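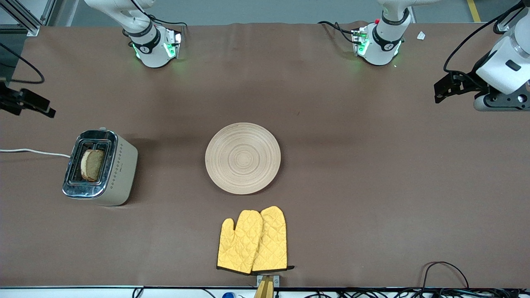
Bench in the Dalham room, indicator lights green on the control module.

Ticket: Packet loss on fiber link between Dalham and Zostell
Opened by: Zeeshan Butt
Assigned to: Sioned Probert
Priority: High
Status: Resolved, monitoring

Description of the problem

Since the maintenance window in November we see packet loss on the link from Dalham to Zostell. The loss comes in the late afternoon and stays for 20 minutes up to one hour. In the morning the link is clean. Voice calls are the first to suffer, and two customers on the Zostell side have already complained.

The link is 100 gigabit, one wavelength, leased from Gondetti. The transponders at both ends are ours. There is no alarm on the line card during the loss, only the counter of corrected errors goes up very fast, and after this the uncorrected counter also starts.

What I have tried already:
Restarted the line card in Dalham. No change.
Moved the voice traffic to the second queue. The calls are a little better, the loss is the same.
Checked the MTU on both routers. It is equal.

Sioned Probert, 10:15
Thank you for the clear report. Please send me the receive power at both ends, once in the morning and once during the loss. Please also tell me if somebody touched the patch panel in the maintenance window.

Zeeshan Butt, 17:40
Morning: Dalham and Zostell both inside the normal range. During the loss: Dalham is the same, Zostell is lower by nearly 13 dB. I did not expect such a big difference. About the patch panel, I asked Crescencio Zabala, who was on duty. He replaced one jumper in Zostell, in the row under the air conditioning unit.

Sioned Probert, 17:55
Then the problem is on the receive side in Zostell, or on the fiber before it. I have asked Gondetti to measure their span. Please do not restart the card again, it clears the counters and I need them.

Darcy Tamihana, 09:20
I take this over while Sioned is traveling. Gondetti has answered: their span is clean from end to end, and their own power reading before our panel does not change in the afternoon. So we look at the last few meters, inside our rack.

Crescencio, can you inspect the new jumper with the scope and send the result here? Please look at both connectors and also at the adapter in the panel.

Crescencio Zabala, 14:05
I have inspected it. The connectors are clean. But the jumper is too long for this position, and I had put the extra length behind the cable guide of the rack door. When the door is closed, the guide presses the fiber into a tight bend. I closed the door by hand and the power went down at once. I opened it and the power came back.

The door is open in the morning because the team from Palaniappan is working in the next row of the rack, and they close it when they leave. This agrees with the time of the loss. I am sorry for this mistake.

Darcy Tamihana, 14:20
No problem, it is a good finding. Please use a shorter jumper and leave the door closed overnight.

Crescencio Zabala, 15:30
Replaced. Door closed. Receive power in Zostell is back in the normal range and the uncorrected counter stands still.

Anahera Te Moana, 08:45
From the monitoring side: 290 samples since the replacement, no packet loss in any of them. I have set a warning for the receive power – until now we had only the loss of signal alarm, and the level never went so low.

Zeeshan Butt, 11:10
Both customers confirm that the calls are good. From my side the ticket can be closed after the monitoring period.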